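Redari
RSVPs and seating plans from group weddings and workplace receptions

Version 2
Last updated April 26, 2025

Summary

Redari is a table of who said they would come to a party and where they were told to sit. It covers nearly 100 receptions, most of them paid for by an employer or a town hall, including group weddings where several couples share one evening, one band and one very long head table. We made it to test seating software. People have since used it for catering forecasts and a paper on plus-ones, and we are happy for them.

The records come from Hurketti, a small planning office in the town of Prutska that kept its guest lists in spreadsheets and its spreadsheets in a folder called "final final." Hurketti closed its events side in November and let us have the lot, on the condition that we remove the names and stop asking about the folder.

What is in it

There are 2 files, both CSV, both UTF-8, both with a header row.

guests.csv has one row per invited person, with 6 columns:

event_id: which reception
party_id: the household or group the invitation was addressed to
side: bride, groom, employer, town, unclear
reply: yes, no, maybe, none
meal: as written on the card, lightly cleaned
table_id: where they were put, blank if they were never put anywhere

tables.csv has one row per table per event, with its shape, the number of chairs, and a free text note. The notes are our favorite part. "Away from speaker" turns up a lot, and it can mean the loudspeaker or the person giving the speech. We have left it to you to decide. 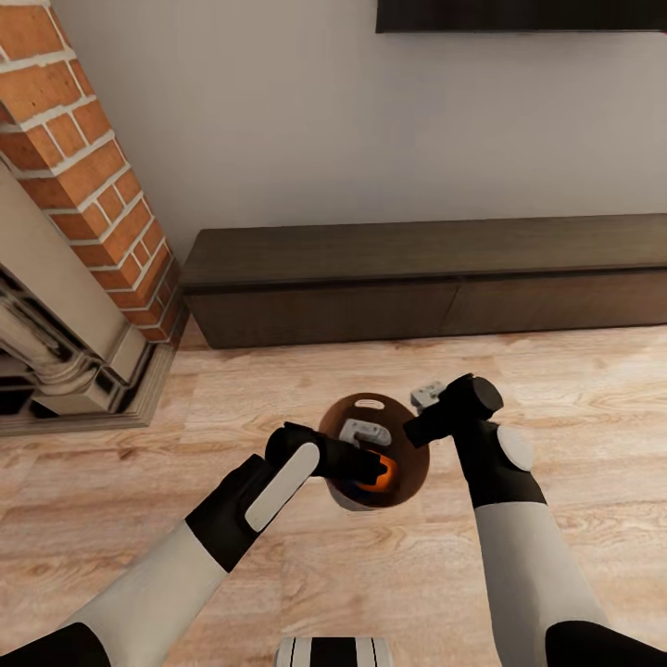 Brick chimney and white fireplace surround against an off-white wall.

How it was put together

Names were replaced with random IDs before anything else was done. A few notes contained nicknames, opinions or both, and these were cut down to whatever was useful to a person arranging chairs. Dates were dropped. What remains of the calendar is a season field in events.txt, which you should treat as a rumor.

The meal column was a project of its own. Guests were offered meat, fish or vegetable, and answered with "yes," "no mushrooms," "whatever my wife is having," and in one case a drawing. Clean answers were mapped to the menu. Everything else was kept as typed, lower case, with the spelling untouched. The drawing is coded as fish.

The side column needs care with group weddings. At an ordinary reception a guest belongs to one couple and usually to one half of it. At a staff wedding the same guest may be the cousin of one groom, the supervisor of another and the landlord of a third. Hurketti's forms had room for a single tick. Where the form had several ticks anyway, we wrote "unclear" and moved on.

Replies

A "maybe" is a real category here. We thought about folding it into "no" and were talked out of it by the Agudelo receptions, where the maybes came in greater strength than the yeses and sat down first. Please don't merge it without saying so in your methods section.

A reply of "none" means the card never came back. It says nothing about whether the person did. Attendance was taken at the door for some events and by the kitchen for others, and the two sets of sheets disagreed so cheerfully that we left attendance out of this release.

Tables

Table shapes are round, long, head and other. "Other" covers horseshoes, a piano with a cloth over it, and the arrangement the Agudelo people called the snake. Chair counts are from the floor plan. If you sum the guests assigned to a table and get more than the chairs, you have found either a mistake or a family with small children. There is no flag to tell these apart. 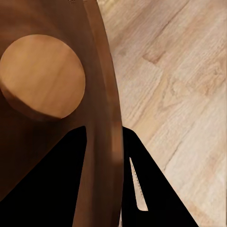 Dark brown round table top, from directly above, with a round wooden object resting on it.

Table IDs are unique within an event and nowhere else. Join on event_id and table_id together. Joining on table_id alone will seat the whole of Prutska at table A, and the error message you get from pandas will be no help at all.

Intended uses

Testing seating and assignment software. Teaching people how to clean a column that other people filled in by hand. Studying how late replies behave, if that is your idea of a good afternoon. The party_id field works well for exercises on keeping groups together, and the notes make a decent small corpus of polite requests.

Uses we would rather not see

Please don't use Redari to guess who will pay for what, who will quarrel with whom, or how long a marriage will last. None of that is in here. We have been asked about the last one more often than about the license.

Please don't try to work out who the guests are either. Prutska is a small town and they will hear about it.

Known problems

Some households appear under a separate party_id for each event they were invited to. Popular people therefore look like many unpopular ones.

Children were counted as guests at some receptions and as luggage at others. There is no age field.

The "employer" side is heavy, because staff weddings invite whole departments. A model trained on this data will think every bride knows somebody in accounts.

Vegetarian meals are undercounted in the older records. The older form had no box for them, and guests wrote it on the envelope, and envelopes were thrown out.

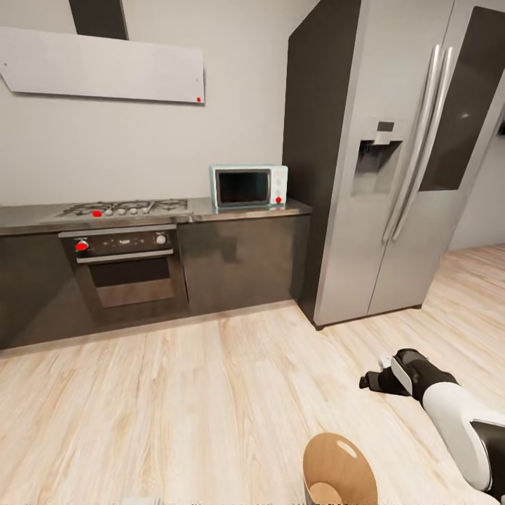 Kitchen corner with dark base cabinets, a gray countertop and a stainless-steel refrigerator.

Changes in this version

The head tables now have their own shape code. They used to be "long," which caused one optimizer to break up a row of grooms and scatter them among the aunts. Duplicate rows from a copied sheet were removed. The word "plus" in party notes is no longer read as a surname.

The column once called guest_of is gone. It overlapped with side, contradicted it about as often as it agreed, and had been filled in by whoever was nearest the phone.

Loading

Read both files with every column as text, then convert the chair counts yourself. Automatic type guessing will see table IDs such as "1E2" and decide they are very large numbers. Empty table_id values should stay empty. A helper script, load.py, does all of this and prints a short complaint if the files are out of step.

License and credit

The data is released under CC BY. Credit it as "Redari, from the Hurketti reception records." If you build a seating tool with it, we would like to hear how it handles the snake.

Corrections are welcome through the issue tracker. Give the event_id and the row as it stands, and what you think it should say. Requests to be moved to a better table can't be accepted at this stage.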